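July, bench notes, Windura workshop

Second soak of the sealant coupons finished at 4 p.m. Batch 508 has kept its edge and the offcut still needs a knife to lift it. Batch 183 has gone soft at one corner, same as last time. I have put both back on the rack with fresh labels and moved the Tradmont tin to the lower shelf, as the lid no longer shuts properly.

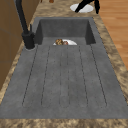 Notebook 2, p. 183

Dark grey sink with the grooved drainboard bare. Rinse water for the coupons comes from the tap in the store until the Habte filter arrives. Order number is 3448.

Still to do: cut new strips from the spare sheet, weigh them dry, and write the weights in the book this time and keep them off the back of the delivery note.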